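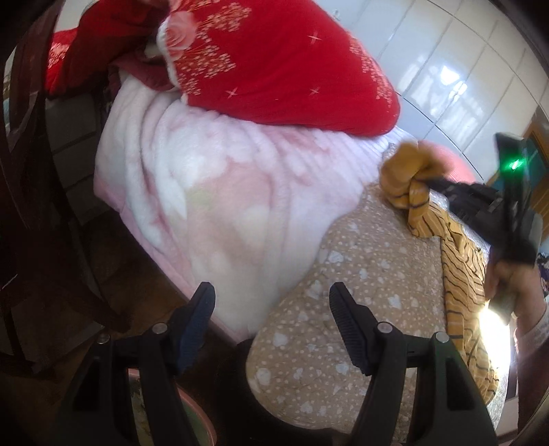 Hülya Avcı had folded the yellow jumper so many times by August that she could have done it in her sleep, and with the curtains open and the sun pouring over the bed she very nearly did. It was her aunt's bedroom, and her aunt's bedspread with the hearts on it, and she had promised on her life not to snag either. She had the grippers, one for each hand, and a list from the Hulance people that said 40 folds before lunch, and she was on number seven when the right one wouldn't let go.

She squeezed the handle and eased it off again. She gave it the sort of gentle shake you give a jar of honey, and the jaws only settled themselves more firmly into the wool. So she did what the sheet told her to do, which was stop and put nothing of herself between the fingers, and she rang Lemlem Zeleke.

"Is it hurting anybody?" said Lemlem, who was eating something crunchy.

"Only the jumper."

"Then sit down, love. Have you got the little silver key?"
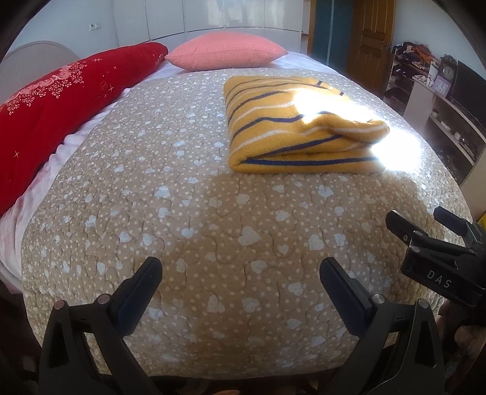

The yellow jumper, folded, on the heart-print bedspread.

The little silver key was in the kitchen, under the bread, and by the time she had found it and been talked through two turns to the left – her left, Lemlem said, and then, after a pause, no, sorry, the other left – the spring gave such a bang that she yelped and the neighbour's dog joined in. The jaws flew open. A tuft of yellow fluff floated down on to the carpet, and Hülya looked at her thumb, which had been resting almost where the spring came through, and felt rather cold in spite of the sun.
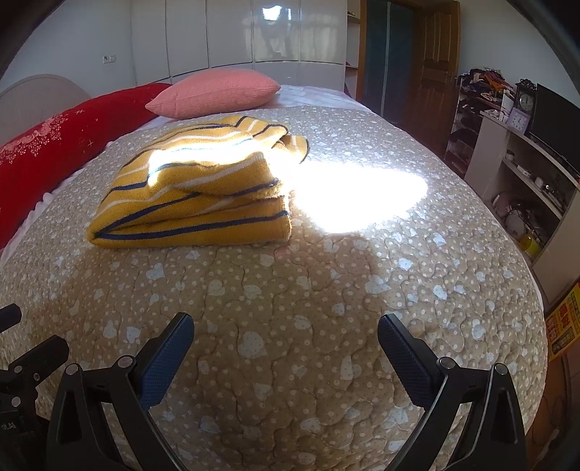
Photo: Lemlem Zeleke / Hulance

"You've gone quiet," said Lemlem.

"I think you ought to tell the others about that spring," said Hülya. "Before they go looking for their keys, I mean."

There was no more crunching. She could hear a drawer being opened, and a pen being tried on paper, and then Lemlem asked her, very kindly, to start again from fold number one and leave nothing out.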